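A Jar of Something Brown: Talking to the Ink Maker at Zudovau

26/05/2024

She had a pan on the stove when I called, and the first ten minutes of our talk were interrupted by stirring. "Go on, I'm listening," she kept saying, over the noise of a spoon against enamel. She makes drawing ink out of whatever grows near Hattar, under the name Zudovau, and I had been wanting to ask her how ever since I bought a bottle of her walnut brown at the Geltgate spring market and used half of it in one weekend.

(She asked me to leave her own name out. "The bottles can have the attention. I'd only worry about what I'd said.")

I should confess that I came to this as a fan. I draw badly and often, mostly trees and the backs of people's heads, and I had always used the same black fineliner. Then I put a dip pen into that brown and the line came out pale, then darkened where it pooled, and I thought, oh, so that's what all those old drawings are doing! I've hardly touched the fineliner in months.

"That's how it got me too," she says. "I was drawing a gate. Nothing special about the gate. A woman in my evening class had brought in a jar of something brown with a sock over the top, and she let everybody have a go. I went home and dug up the driveway, more or less, looking for walnut husks."

That was 18 years ago. The first batch went moldy, and so did the next one. She had read that you could simply soak the husks and leave them, and you can, she says, but you have to cook them down afterward and you have to strain far more than you think.

"I strained it through a tea towel and thought that was very thorough of me. Then I tried to draw with it and it was like writing with soup. There were bits in the nib, bits on the paper. I've still got that drawing. It's a drawing of a duck and it looks as if the duck has been in a fire."

Now she strains through muslin, then again through old cotton, then lets the whole thing settle overnight and pours from the top. The sludge goes on the compost. A few cloves go in against the mold, and the studio smells of Christmas right through to May.

What she loves best at the moment is oak gall. The galls are the hard little balls that oak trees grow around a wasp's egg, and she collects the ones with an exit hole, when the wasp has already gone. She crushes them, soaks them, adds iron sulfate and a bit of gum arabic, and ends up with a thin gray liquid that looks like dishwater.

"You put it on the page and you think, well, that's a waste of an afternoon. And then you watch it! It goes black in front of you. Well, first it goes a sort of slate, then you make a cup of tea, and by the time you come back it's properly dark. I've made it I don't know how many times and I still stand there watching."

I asked whether it was true that it eats paper. She laughed and said yes, it can, if you're heavy-handed with the iron, and she has an early sketchbook where you can poke a finger through some of the darker passages. She goes lighter on the iron now and tells people to wash their nibs. She also tells them not to put it anywhere near a fountain pen, a warning she prints on the label, the box and the little slip of paper inside the box. People still do it.

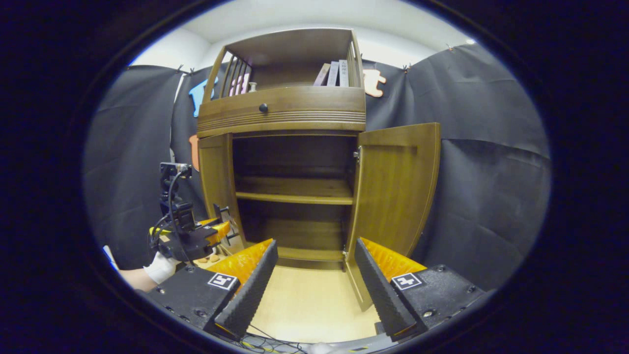
Somebody wrote to her last year to complain that the brown had changed, that the new bottle was redder than the old one and they couldn't finish a drawing of a church they'd been working on since the fall. She wrote back and said they were quite right, it was redder.

"And I offered them their money back, of course. But I did also say, try it on the roof. Start the roof in the new one. They sent me a photo a few weeks later and the roof was wonderful, it really lifted off the rest. I don't want to pretend I planned that. It was a different tree and it had rained a lot."

She writes the tree on every batch. The names are her own and wouldn't help anyone else find them: Bus Stop, Lower Field, Behind the Dentist. Behind the Dentist is the one I'd bought, and I was absurdly pleased to hear it's her favorite. It's a black walnut that hangs over a parking lot, and every fall she goes along with two buckets and a pair of gloves. The gloves matter. She forgot them one year and had brown hands for the whole of a family wedding.

The bottles hold 50 milliliters each, which sounds small until you've tried to get through one with a dip pen (I'm a special case, I spilled some). She sells them at Geltgate and through Flikance, the little art supply shop up the hill, where they also let you try the colors on scraps of paper at the counter. I spent far too long there after our talk. There's a yellow made from onion skins that I didn't need and now own.

Do the colors last? Some do. Walnut is pretty steady, she says, and the oak gall will probably see us all out. The onion yellow fades if you hang it in the sun, and the one she makes from red cabbage is a beautiful blue-violet for a while and then wanders off toward gray. She won't sell the cabbage. She gives it away to children at the market, along with a saucer of lemon juice and a saucer of baking soda, and lets them find out what happens when they drop a bit in each. "Pink! Green! They go wild. Then the parents have a turn and they're worse."

I wanted to know what she draws herself these days, with all this ink in the house. She went quiet and then said hedges. For two years it's been nearly all hedges, done with a stick of bamboo she cuts with a kitchen knife.

"A hedge is a terrible thing to draw. There's no edge on it anywhere. With a pen I used to fuss at every leaf, and with the bamboo you can't, it runs dry after an inch and you've got this scratchy gray bit, and the scratchy gray bit looks more like a hedge than anything I was doing on purpose. I get very excited about it. I come in with mud up to my knees and show people pictures of a hedge."

If you want to try making some, she suggests starting with walnut husks in the fall, or with onion skins right now if you can't wait. Use an old pan you'll never cook in again. Cover the skins with water, simmer until the color looks much too strong, strain it, strain it again, and test it on the paper you really use. Keep it in the fridge with a clear label on it, well away from the gravy.

Her pan had boiled down by then and she had to go and see to it. It was the start of a new batch, alder cones this time, and she hadn't decided what to call the tree.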